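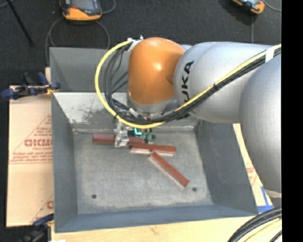
Page last changed: January, 16:40

Password manager keeps logging me out when I switch browsers, is there a fix?

Posted by plulten_fan

Hi all, hoping someone can help before I lose my patience. I've been using Astelura to store my passwords since the autumn and I like it a lot, but every time I go from one browser to the other it forgets me and I have to type the whole master password again. Mine is 40 characters long (my own fault, I know) so it gets old fast! I've got it set to stay unlocked for 3,360 minutes, and it does stay unlocked as long as I stick to one browser. I've tried taking the add-on off and putting it back. I also cleared my cookies, which logged me out of everything else as well, thanks very much. Laptop is a Pearce, nothing fancy. Any ideas?

Posted by gondora_user

Had this myself. The add-on in each browser keeps its own lock, so unlocking one does nothing for the other. What you want is the desktop program, the one you install on the computer itself. Once that's on, open its settings, go to Security and tick "share unlock with browsers". Then do the same in the add-on for each browser, it's under Options at the very bottom of the list. Restart both browsers fully (check they're not still sitting in the tray by the clock) and after that one unlock should do for the lot. You'll still have to type it once after the laptop restarts.

By the way I'd turn that timer down a good bit. That's more than two days, and anyone who picks up your laptop in that time can get at your bank. I have mine on an hour with a PIN and it's no bother at all.

Posted by kettle_on

just use one browser?? I've got over 1,000 logins saved in mine and never had a problem

Posted by plulten_fan

Desktop program did it, thank you gondora_user! The tick box was greyed out to begin with and I had to update the add-on in my second browser before it would let me. I've put the timer down to an hour as well. Still need two browsers though, the work site won't load in the other one.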